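Envolver tarros de vidrio con tela: medidas, pliegues y almacenaje

Sección: Cocina y despensa
Actualizado el 14/06/2023

El papel de periódico mancha, el plástico de burbujas ocupa un cajón entero y la caja original del tarro suele acabar en el contenedor el primer día. Para transportar un tarro de crema de cacao, miel o conserva dentro de una bolsa con otras cosas basta una pieza de tela fina, doblada con cierto orden. El método sirve también para guardar tarros en un estante alto o en una caja de mudanza.

Qué tela usar

Conviene una tela delgada, flexible y de tejido cerrado. Las telas gruesas, como la toalla de rizo, amortiguan mejor, pero forman un bulto difícil de cerrar y dejan pelusa en la rosca de la tapa. Las de tipo impermeable o con recubrimiento resbalan un poco sobre el vidrio y se limpian con un paño húmedo. El algodón de un paño de cocina agarra mejor y admite lavadora a temperatura alta.

Sirven igualmente una bolsa de tela descosida por los laterales, un gorro de ducha grande abierto por la costura o el retal de un mantel. Antes del primer uso hay que quitar cordones, cierres metálicos y etiquetas rígidas: un cierre apretado contra el vidrio concentra el golpe en un solo punto.

Medidas

Regla práctica: el lado de la tela debe medir, como mínimo, el triple de la altura del tarro. Para un tarro de 500 g de formato corriente, un cuadrado de 40 cm permite dar una vuelta completa y cerrar por arriba. Si el tarro es bajo y ancho, se toma como referencia el diámetro y se aplica la misma proporción. Una tela demasiado grande no protege más; los sobrantes se desplazan hacia un lado y dejan el otro con una sola capa.

Preparación del tarro

1. Comprobar el cierre. La tapa de rosca se aprieta con el tarro apoyado en la mesa, nunca en el aire. Si gira en falso, se retira, se limpia la rosca y se vuelve a colocar.
2. Limpiar el borde. Las cremas untables y la miel dejan una película bajo la tapa que pasa a la tela. Agua templada y una gota de jabón; después, secado completo.
3. Revisar el vidrio. Un tarro con una muesca en la boca o una fisura en la base no se transporta ni se reutiliza para alimentos.
4. Marcar el contenido. Si la tela va a tapar la etiqueta, se anota el producto en la tapa con cinta de papel. Las fechas van en la misma cinta.

Plegado

La tela se extiende sobre una mesa lisa. No hace falta plancharla: las arrugas dejan cámaras de aire entre capas y eso favorece la amortiguación. Lo que sí debe evitarse es un pliegue duro justo debajo de la base, porque el tarro queda inclinado y termina apoyado sobre el canto.

Se forma primero un nido. Los bordes se recogen hacia el centro sin llegar a cerrarlos y el tarro se asienta dentro.

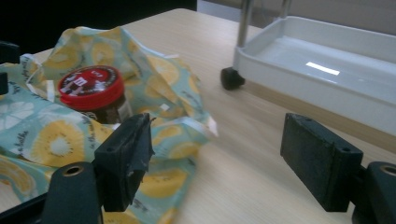
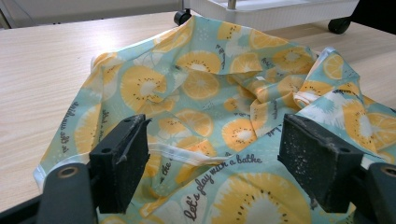 Tela estampada con rodajas de cítricos, sobre mesa de madera clara.

A continuación se suben los lados, empezando por el más largo. El primer extremo cruza por delante del vidrio y pasa por detrás; el segundo hace el recorrido contrario. Los dos picos restantes se llevan por encima de la tapa y se anudan una sola vez. El nudo doble resulta incómodo de deshacer y aporta poco. En telas resbaladizas, una goma ancha por debajo del borde de la tapa sujeta mejor que cualquier nudo.

La comprobación es sencilla: se levanta el paquete por el nudo, a pocos centímetros de la mesa. Si el tarro baja o asoma por un lateral, se deshace y se repite con la tela más tensa en la primera vuelta. El nudo no está pensado como asa. Para llevarlo en la mano, se sostiene siempre por la base.

Dos tarros en una misma tela

Se puede, con una condición: entre vidrio y vidrio tiene que quedar tela. Los 2 tarros se tumban en línea, base contra base, separados por un palmo escaso, y se enrollan juntos. Al terminar, el rollo se dobla por la mitad y los tarros quedan de pie, uno junto al otro, con varias capas en medio. La pieza debe ser rectangular. Con productos líquidos o semilíquidos es preferible envolver por separado, ya que el tumbado pone a prueba la junta de la tapa.

Colocación en la caja

— Los tarros van abajo y de pie.
— Los huecos se rellenan con paños, servilletas o calcetines limpios. Un hueco vacío anula el trabajo anterior.
— Encima solo se ponen cosas ligeras: pan, bolsas de infusión, ropa.
— La caja se marca por dos caras. La tapa de arriba deja de verse en cuanto se apila otra.

En la despensa Jekamon que usamos como referencia en esta sección, con baldas de poco fondo, los tarros envueltos caben en una sola fila. En una balda profunda como la Dundon entran dos, con los altos detrás.

Limpieza de la tela

Una mancha de crema de cacao contiene grasa y azúcar, y conviene tratarlas en ese orden. Primero se retira el exceso con el canto de una cuchara, sin frotar. Después se aplica lavavajillas sin diluir, se deja actuar unos minutos y se aclara con agua templada. El agua muy caliente al principio puede fijar la parte de cacao. En tejidos recubiertos no se usa plancha ni secadora; se cuelgan abiertos, con la cara recubierta hacia fuera, y se guardan cuando los dobleces están secos.

Si el recubrimiento se pega al plegarlo o suelta escamas, la tela ya no sirve para uso de cocina. Queda aprovechable para envolver botes de pintura o herramienta menuda.

Notas

El cuadrado de 40 cm se queda corto para tarros de boca ancha con cierre de palanca. El alambre sobresale y la tela debe pasar dos veces por ese lado.

Las tapas metálicas con puntos de óxido en el interior se sustituyen. El repuesto se elige por el diámetro exterior de la rosca, medido con calibre o con una tira de papel.

Ver también: Etiquetas que se despegan sin dejar cola — Ordenar una balda Dundon — Paños de cocina: lavado y rotación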